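Percepção e controlo: o que muda na versão de novembro

A atualização do Fekico, o pacote que usamos para alinhar no tempo as imagens e as leituras das pinças manuais, ficou disponível esta semana no repositório interno. A alteração principal está na estimativa da abertura dos dedos. Até aqui, o módulo procurava o contorno exterior dos dois dedos e perdia-o com facilidade sobre madeira clara com veio marcado. Agora usa as faces interiores e ignora a sombra que cada dedo projeta na mesa.

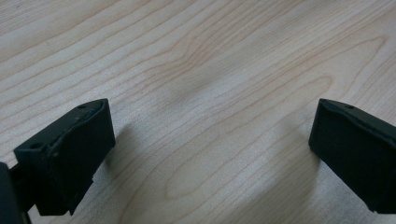 Texto: Equipa de software da Omine

Testámos a mudança com 324 sequências já gravadas. Na versão anterior, 144 tinham de ser revistas à mão por saltos no valor da abertura. Com a nova, ficaram 95. A maior parte das que restam tem um dos dedos quase todo fora da imagem, e para essas ainda não temos solução.

O segundo ponto é o sincronismo. O Bilgin, que trata da localização das duas pinças, passa a escrever as poses no mesmo relógio da câmara de cabeça. Quem tiver scripts que somavam o desvio manualmente deve retirar essa linha, caso contrário a correção é aplicada duas vezes. O ficheiro de configuração antigo continua a ser lido, mas gera um aviso.
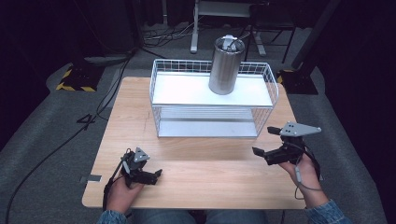
Duas pinças manuais sobre a mesa, com o cesto de arame branco e o recipiente de inox ao fundo.

No planeamento, o Grirnalo recebeu um limite de 700 milissegundos por consulta. Se não encontrar trajetória nesse tempo, devolve a última válida e regista a falha. As grelhas de arame continuam a dar problemas na nuvem de pontos: por agora, recomendamos modelar o cesto como uma caixa fechada dos lados e aberta em cima.

As instruções de instalação estão na página do projeto. Os erros devem ser comunicados pelo canal habitual, com o registo completo e o número da versão.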